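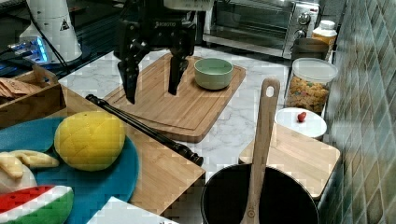 A small green bowl on a bamboo-colored cutting board.

Sigrún Hjaltadóttir's vocals removed from two Andum tracks in updated release

Nov 16, 2019

Two songs on the current Andum album have been replaced on streaming services with versions that no longer contain the voice of Sigrún Hjaltadóttir, the singer who toured with the group for most of its last album cycle. The change went live overnight, and listeners who had the album saved noticed it before any statement was made.

The tracks affected are "Low Window" and "Ferry Hours," the third and sixth songs on the eight-song record. In both cases the title, track position and cover art are the same as before. The running time of "Ferry Hours" is shorter by nine seconds, and the featured artist line that used to carry Hjaltadóttir's name has been taken off. On "Low Window" she was listed only as a background vocalist, and that entry is also gone from the credits page.

Nwachukwu, the label that handles Andum's recordings, confirmed the replacement in a short note sent to reporters on Saturday morning. The note calls the new files "revised masters" and says they were delivered to all digital services at the same time. It gives no reason for the revision. The label said the vinyl and CD editions already in stores are not being recalled, and that a second pressing will use the revised masters.

Hjaltadóttir's management said she was told of the change by email two days before it took effect. "She recorded both parts in good faith and was paid the session fee," the management statement reads. "Discussions over the featured credit and the royalty share had not been completed. Sigrún wishes the band well and has no further comment while those discussions are open." The statement did not say whether she had asked for the vocals to be taken down.

Fans who follow both acts had been reading signs of a split for some weeks. Hjaltadóttir was absent from the group's last two television bookings, and her parts were sung by the keyboard player. She also unfollowed the band's main account, although she still follows three of its four members. Neither side has described the working relationship as finished.

How the swap was done

Replacing audio on a release that is already out is a routine operation. A label sends a new file under the existing product code, and the service switches it in without resetting the play count. Whether the recording keeps its old identification code depends on how much has changed. A small correction to volume or noise will normally keep the code. A version with a different lead or featured performance is generally treated as a new recording and should get a new one.

On Iltora, the streaming service where the album has drawn most of its plays, "Low Window" kept its code and its play count. "Ferry Hours" was given a new code, and its public counter started again from zero. By early afternoon it stood at 2889 plays. The earlier version no longer appears in search results, and playlists that included it now show a gray entry that can't be selected. Users who had downloaded the old file for offline listening reported that it still played until the app was refreshed.

Iltora said in an emailed reply that it publishes the audio and credits supplied by the rights holder and does not review changes of this type. It added that play counts from the earlier recording are kept internally and will still be used for payment. The company would not say how those plays are divided between the people named on the track.

The chart effect should be limited. "Ferry Hours" had already dropped out of the weekly singles list, and album totals are calculated across all versions if the label asks for them to be combined. Nwachukwu said it has made that request.

What listeners will hear

In the revised "Ferry Hours," the second verse is sung by Andum's regular lead vocalist in a lower register, and the bridge that Hjaltadóttir sang alone has been cut to an instrumental passage. The short spoken line before the last chorus has been dropped, and this accounts for most of the missing nine seconds. Drums and guitar sound the same in both versions.

The difference on "Low Window" is harder to pick out. The stacked harmony in the chorus is now made up of one voice at three pitches, where the earlier mix had two singers. The reverb on the closing phrase is also longer - possibly to cover the edit, as several users on fan boards suggested.

The songwriting credits are unchanged. Hjaltadóttir is still listed as a co-writer of "Ferry Hours," with the same publisher as before. A writing credit is handled separately from a performance credit, so she will continue to collect the writer's share from plays of the new version.

Live dates

The group's winter tour is going ahead. The opening show at Skedero is set for February, and Hjaltadóttir's name was removed from the venue's event page on Friday evening, along with a press photo in which she appeared. Tickets remain valid. The venue said about 700 had been sold by the end of the week and that it is not offering refunds, as support acts and guests are listed on its tickets as subject to change.

Some buyers have objected on the grounds that she was advertised as a guest for the full set. A spokesperson for the promoter said the original poster used the words "with guests" and named her in smaller type, and that a replacement singer will be announced when contracts are signed. Rehearsals begin after the holidays.

Hjaltadóttir has her own schedule to attend to. A solo single is finished and has been sent for mastering, according to her management, with a release expected in the first half of next year. It was written and recorded without any member of Andum. She has no live dates on sale at present.

Andum's members haven't commented on the new versions. The band's account posted a rehearsal clip at midday, 40 seconds long and without sound, and replies to it were turned off within the hour. The official video for "Ferry Hours," in which Hjaltadóttir sings the bridge on a harbor wall, was still online with the original audio at the time of writing. Nwachukwu said a decision on the video would be made next week.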